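Against the clean desk

Every March, when the light gets low enough to show the dust, someone sends me an article about clearing my desk.
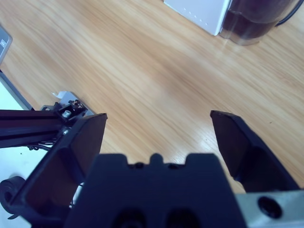

Where the idea comes from

The latest was from Nomel, a newsletter I never signed up for, and it made the usual promise: clear the surface and you will clear your mind. I have read this sentence so often that I can no longer tell whether I ever believed it. It is repeated by people who sell trays, by people who sell courses, and by managers who would like the office to look nice when visitors come up in the lift.

I worked for two years at a firm called Fliment, where we had a clear desk rule. At half past five everything had to go into a locker. At nine it all came out again, minus whatever had slipped down the back. I lost a signed contract that way, and a very good pencil. The rule was sold to us as a help to our concentration. Then the firm gave up a floor of the building, and we learned that any of us could now be put at any desk.

What the studies say, as far as I can tell

The article said that people at tidy desks get more done, and gave no source. I wrote to ask for one and got a voucher. There may well be decent research on this. I would only like to know what was measured, and whether anyone went back in the spring to see if the tidy people were still tidy. A person who has just spent a morning sorting papers will tell you they feel better. I feel better after a haircut, and my work stays much the same.

The price of nothing

Flernuvow will sell you a desk with no drawers for 499 pounds. Drawers, the brochure says, "invite delay". I have tried to picture the meeting where that was agreed. My own desk has drawers and cost 100 pounds, delivered, from a man who was moving to Spain. One of them holds string. I have never felt it inviting me to do anything.

My friend Haris Atanasov takes the other side in this. He clears his table each night and swears by it, and he does finish things, which I can't always say for myself. But he finished things at university too, in a room where you had to move a bicycle to sit down. I think he is simply someone who finishes things, and the table gets the credit.

What a pile is for

A pile has an order, even if it's one you would struggle to explain. The gas bill is near the top because it worries me. Some 300 pages of a Nilsuwan translation I agreed to check are near the bottom, for reasons of the same kind. Put them both in a labelled box and I would forget the two of them equally, and the gas people are less patient.

If you like a bare desk, keep one. I would just ask that it stop being treated as a sign of good character, and that Nomel take me off the list.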